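Workshop > Notebook > Bench and stores > Small stuff sort-out

January, started 9:40, coffee already cold

Going through the small stuff on the wood bench. Should have done it before the Stendness job went out, didnt. Everything that lives on or near the bench gets a tray or gets put back in stores. Colors decide it, labels fall off.

Pulled the two bottom drawers first. Result: 161 loose fasteners in the M4 box that were not M4. Sorted by hand, took till 10:30. The odd ones went in a jam jar marked MIXED, which I know is where things go to die, but I wasn't going to gauge every one of them before lunch.

Drawer liners – the ribbed ones from Mazurek curl at the corners. Cut them 3 mm short next time. Offcuts are in the tall bin if anyone wants some for the drill press shelf.

Trays. Decided on these:
- blue = tape, any tape, rolls only, no half-used ends stuck to card
- yellow = leave clear, for whatever is in hand that day
- pink/red bin = stapler
- fasteners stay in drawers, NOT in trays

Tried the blue tray on the shelf under the window and it was a pain, you need two hands to get a roll out from under the shelf lip. On the bench at the right it's fine. Three rolls in it now, one reddish and two green. Could do with a fourth in plain white for marking up but the order isn't in. Green tape leaves gum on anodized parts if it sits over a weekend, worth remembering for the Lostia panels.

Lamp: moved the red one to the back of the bench, shade pointing down. Better for close work, less glare off metal. The old position threw a shadow just where you're reading the scale. Bulb is the warm one, want to swap for something whiter, have a spare someplace.

Brackets. The batch from Pitura came to 58, drawing asked for more, have emailed. Checked the bend on a few against the square. Most good, a couple open by a hair, close them in the vise with soft jaws and dont hammer. The rest of the batch is bagged in drawer 4, I kept a few small ones out on the bench to work out where they should live.

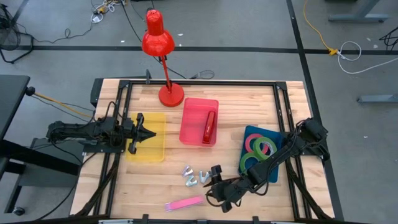

Still no home for the brackets. Too big for the fastener drawers once there's more than a handful, too few for a tray of their own. Maybe a shallow box at the front. Will ask at the next bench meeting, if we have one.

Staples: box says 26/6, the stapler jams on them one time in ten or so. Cleaned the throat with a bit of wire, seems ok for now. Job tickets go through a lot of staples so if it jams again we buy a new one, not worth the hour.

Swept under the bench 11:50. Floor paint is fine. Found the missing 5 mm hex key.

To do
- white tape
- whiter bulb
- shallow box, inside width 121 mm or it wont sit next to the bin
- chase Pitura
- gauge the jam jar (ha)

Comments

Drawer 4 sticks since you put the liner in. Pull it up at the back left, it's folded under.

Can we have scissors with the tape please. I keep tearing the green and it splits lengthways.

Jam jar is now on my desk, I did a third of it. Mostly M5 and some imperial thread I don't recognize.

Recent entries
Drill press belt, again
Stendness crate, packing notes
Vise jaws: soft set no. 21
Lostia panels, edge finish trials
Which glue for the drawer fronts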